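Zerkholm Guest Rooms: Progress Report to the Bresta Fund
Reporting date: 4/18/26

The grant awarded in December covers the furnishing of guest rooms at Zerkholm and the training of new housekeeping staff. Furnishing of the second floor is complete. Of the 2000 set aside for lamps and bedside furniture, the full amount has been spent, and receipts have been sent to the Fund under separate cover.

Each trainee now completes a room reset within a limit of 45 minutes. The reset begins with the floor. Bottles, wrappers and other litter are picked up before any linen is touched, and the carpet is vacuumed last.

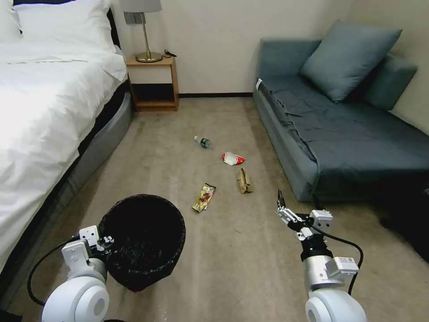
Maribel Guzmán
Housekeeping Training Lead, Zerkholm

The standard room pairs a bed in white linen with a slate blue-gray sofa bed, with a wooden nightstand and a lamp between them. Trainees found the sofa bed the slowest item to reset. Its seat fabric wrinkles and must be smoothed by hand, and cushion placement varied from one trainee to the next. A written standard has been issued.

Litter left on the carpet remains the most frequent finding at room inspection. Two changes have been made: a larger wastebasket has been ordered from Dollel for every room, and inspections now include the floor beside the sofa.

Two items remain open. Tkachenko has yet to confirm a date for carpet cleaning, and the spare duvets are on back order. Chang-ho Bang will report on both in the next submission. No change to the approved budget is requested.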